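She has been tuning pianos in and near Parkbridge for most of her working life, and when I asked if I could come by and talk to her about it she said yes, provided I didn't mind her eating her lunch while we did it. So we sat in her back kitchen, which doubles as the place where she keeps her felt, and she had a cheese roll and I had tea, and it was two hours before I looked at the clock.

I had assumed she came from a musical family. "Oh, not a bit," she said. "My father whistled. We had an upright in the hall because my aunt moved to an apartment and it wouldn't go up the stairs. It was a Hekel, a little brown thing, and it was dreadful, and I loved it." The A above middle C stuck all through one damp spring, and one afternoon she took the front panel off to see why. She was 11. "There was a pencil in there, and a hairpin, and somebody's raffle ticket. I got the pencil out and the note came back, and I thought, well, that's me settled."

She learned the trade properly at a workshop on Graltumgate, back when there were still two piano shops on that street and a third around the corner. The first year she was hardly allowed near a tuning pin. She swept, she carried, she sorted bridle straps, and she listened. "You have to learn to hear beats, the wobble between two strings that don't quite agree. People think it's a gift. It's more like learning to smell when the bread's done. You stand in the kitchen long enough and one day you just know."

Her ears, she told me, are now slightly worse than they were, and her tuning is slightly better, and she has given up trying to work out how both can be true.

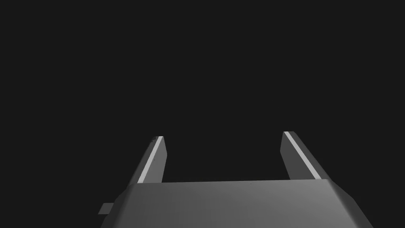
We got onto the inside of the instrument, as I suppose was bound to happen, and she fetched a spare action part from the windowsill to show me. A piano hammer is a humble sort of object when you hold one, all felt and wood, and she turned it over and over while she talked about how much of the work is done in poor light with your arms at an awkward angle. The two fingers of the gripper, reaching away from that wide gray block into the dark, put me in mind of her own hand going in past the hammers after a lost screw, with nothing much to see beyond the fingertips. "I shut my eyes half the time," she said. "You may as well. The screw isn't going to wave at you."

Customers come up a good deal in her conversation, always fondly. There is the retired couple who make her lunch and then sit in the next room pretending not to listen. There is the school where the music room piano is kept under a blanket, and where one June she found it had been used all term as a place to press flowers. "Lovely flowers, too. I left them in a pile on the stool with a note." There is a bar outside town whose piano she describes only as "brave."

I asked what she would tell somebody who has just been given a piano, and she put down the roll for this one.

"Leave it alone for two weeks. That's first. It's been in a truck, it's been up a path, it's gone from a cold garage to your nice warm front room, and the wood needs to get used to you. Then call somebody. Don't put it against the radiator, and don't put a plant on it. Everybody puts a plant on it! I've taken saucers of water off pianos that cost more than my car."

And a cheap one, I wondered, the kind you see offered for nothing to anyone who'll haul it away? She was gentler about these than I expected. Some are past helping, she said, with cracked pin blocks that won't hold a tuning from breakfast to supper, and it's no kindness to start a child on one of those. But plenty are only neglected. She charges a small fee to go and look before anyone rents a van, and she wishes more people would ask. 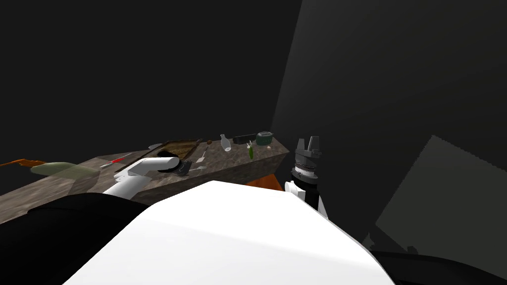 Where a piano lives matters to her nearly as much as what it is. She dislikes kitchens for the purpose, with their steam and their grease, and yet she has tuned in a surprising number of them, working around whatever the family has left out. She says she could draw you half the counters in Parkbridge from memory, and she'd recognize one like this at once, long and mottled brown-gray with the kitchen things scattered along the top. "They always say they'll clear it before I come," she told me, "and they never do, and I always end up with my tuning fork next to the butter." One family on Wei Street kept a baby grand between the stove and the back door for years, and she still sounds a little pained when she mentions it.

She is teaching again, after a long gap. Her student drives over twice a month and practices on an old upright in the garage, pulling it out of tune and putting it back, over and over, which her neighbors have been very good about. She thinks it'll be another couple of years before he's ready to go out by himself. She isn't in any rush to stop, either. Her knees complain about grands, she says, but an upright you can do standing, and she has always liked uprights best anyway.

The Hekel is still with her. It's in the front room now, and before I left she played me a bit of a waltz on it, talking all the way through. The A sounded fine to me. She said it was a shade flat and she'd been meaning to get to it since spring.

2977 views
11 comments
Share this

More from Interviews
The bookbinder who won't throw out a scrap
An afternoon at the Parkbridge clock repair bench
Keeping bees behind Graltumgate
Forty years of church bells and one broken rope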